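종이를 접는 로봇, 힘이 아니라 순서를 배우다
우르논포트 양팔 조작 연구, 얇은 재료를 다루는 새로운 학습 절차 제시

종이 접기는 로봇 조작 연구에서 오랫동안 까다로운 과제로 분류되어 왔다. 단단한 부품은 한 번 잡으면 형태가 유지되지만, 종이는 손끝이 닿는 순간부터 휘고 밀리며, 한번 생긴 접힘선은 이후의 모든 동작에 영향을 준다. 우르논포트 연구소의 조작지능 연구실이 추진하는 자보(Javow) 과제는 이 문제를 두 팔의 협응이라는 관점에서 다룬다.

연구진은 접기 작업 전체를 하나의 긴 동작으로 학습시키던 종래의 방식을 버리고, 이를 17개의 단위 동작으로 나누었다. 모서리 찾기, 들어 올리기, 맞대기, 누르기 등 각 단위는 시작 조건과 종료 조건을 가지며, 제어기는 종료 조건이 충족된 뒤에만 다음 단위로 넘어간다. 조건의 판정에는 머리 쪽 카메라와 양쪽 손목 카메라의 영상이 함께 쓰인다.

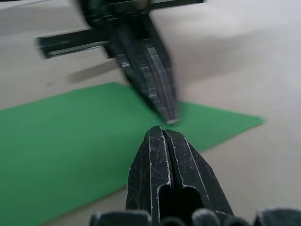 단위 동작 가운데 학습이 가장 더뎠던 것은 얇은 가장자리를 집는 동작이다. 손가락 끝이 조금만 높아도 종이를 놓치고, 조금만 낮아도 작업대를 누르게 된다. 연구진은 목표 위치를 좌표로 직접 지정하는 대신, 손끝과 종이 가장자리의 상대 위치를 손목 영상에서 추정하여 접근 속도를 조절하도록 하였다. 이 방식은 작업대의 높이가 달라져도 별도의 보정을 요구하지 않는다는 장점이 있다.

시험은 동일한 규격의 색종이로 100회 실시되었다. 정해진 순서를 끝까지 수행하지 못한 사례는 13회였으며, 대부분 첫 번째 접힘선을 만든 직후의 재파지 단계에서 발생하였다. 연구진은 이를 근거로 재파지 단계의 시연 자료를 보강하고, 종료 조건을 한층 엄격하게 조정하였다.
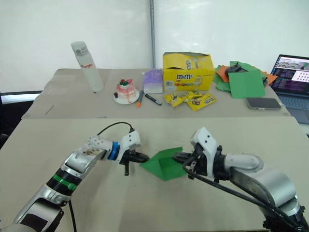

양팔 협응의 핵심은 역할의 분담에 있다. 한쪽 팔이 형태를 지탱하는 동안 다른 쪽 팔이 변형을 가하며, 단위 동작이 바뀌면 두 팔의 역할도 바뀐다. 평면에 놓인 종이와 달리, 초록색 종이가 천막이나 배처럼 솟은 모양을 이루면 두 그리퍼 사이의 간격 자체가 제어 변수가 된다. 간격이 좁아지면 종이가 구겨지고, 넓어지면 접힌 면이 벌어진다. 자보 과제의 제어기는 두 손끝의 간격을 독립된 값으로 두고, 각 팔의 궤적은 그 값에 종속되도록 설계되었다.

학습 자료의 구성에도 변화가 있었다. 연구진은 매끄럽게 끝난 시연만을 선별하지 않고, 조작자가 동작을 멈추었다가 위치를 고쳐 잡은 시연을 함께 포함하였다. 자료의 분류와 정렬에는 연구실이 자체 개발한 도구인 줄릭스(Zulix)가 사용되었으며, 이를 통해 고쳐 잡기 구간을 별도의 단위로 추출할 수 있었다.
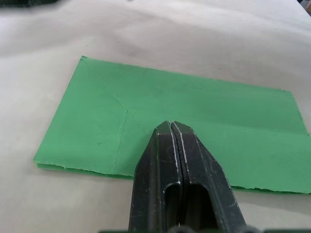
글 마가냐(Magaña) 편집실 | 기술·연구

남은 과제는 이미 접힌 흔적이 있는 종이를 다루는 일이다. 새 종이는 가해진 힘에 비교적 고르게 반응하지만, 접힘선이 남은 종이는 그 선을 따라 먼저 꺾인다. 사람은 이를 손끝의 감각으로 알아차리고 힘의 방향을 바꾸는 반면, 현재의 제어기는 영상에 나타난 선의 위치만을 참고한다. 연구진은 손가락에 가해지는 하중을 함께 측정하여 두 정보를 결합하는 방안을 검토하고 있다.

연구실은 후속 단계에서 두께가 서로 다른 재료 5종으로 시험 범위를 넓힐 계획이다. 포장재와 직물이 우선 대상에 올라 있으며, 단위 동작의 정의와 종료 조건을 정리한 기술 문서는 6월에 공개될 예정이다.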